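4.2 Why the small repair shops kept more parts

I'll admit I came into this part of the study expecting the big depots to win. They have the shelf space, they have the software, and the one in Ganside gets a truck every morning! But when I went through the 260 intake sheets we collected in June, the small shops in Prirkeck and Nultden were sending far less to scrap, and I wanted to know why.

Part of the answer is sorting. In the small shops a dead computer gets opened the same day it comes in, and whoever opens it decides what stays. At the Campbell depot (the largest of our 9 sites, with 3,000 items a year) that decision waits until a pallet is full, and by then the paper tag has often gone missing. I lost a whole afternoon to missing tags myself — see the note on exclusions in Section 3.

The other part is money, and I was slower to see it. A shop that charges 30 dollars for a repair can't order a new part every time, so it holds on to old ones. Power supplies are the usual case (Figure 4). They're bulky, they're a pain to test, and our depots mostly scrapped them on sight. 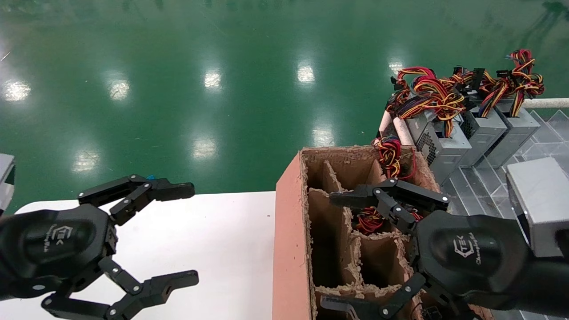
Figure 4. Four power supply units with their wiring, and an open cardboard box with internal dividers.

I don't want to push this too far. Two of the Nultden sheets were filled in twice, and I've left both copies out of Table 6. The pattern holds without them, though it gets weaker for laptops, and I come back to those in Section 4.3.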